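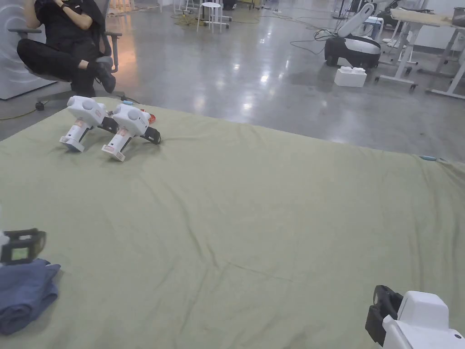 Reading time: 3 minutes

Folding a large sheet on a hard floor

Guidance issued by the household skills service at Atine. Revised 25th March.

A large sheet is difficult to fold on a table, where its weight pulls the edges over the sides. A smooth concrete floor gives the cloth full support and allows the creases to be worked out by hand. The method given below is the one taught at our Bavport rooms and suits any flat sheet without elastic.

Before you begin

Sweep the floor and let it dry fully. Move stools and chairs back from the working area, and keep cables clear of the cloth. Small articles resting on the sheet should be taken off before the first fold.

Method

Open the sheet and spread it flat. Creases that run diagonally are removed by drawing two opposite corners gently apart; pulling along one side only will move them elsewhere.

Smooth the cloth from the middle outwards with the flat of the hand.

Take the two corners of one short side and carry them to the corners opposite. Line up the hems before letting go.

Smooth again, then fold in half lengthways.

Continue folding in halves until the bundle fits the shelf. Finish with the folded edge facing outwards.

Smaller cloths may be folded in the same way and placed on top.

Learners working alone may find it easier to hold the first fold in place with a clean, flat weight while they walk round to the other side.

Questions about this page should be sent to Kanokwan Yimyam, Learning Materials, quoting sheet 332.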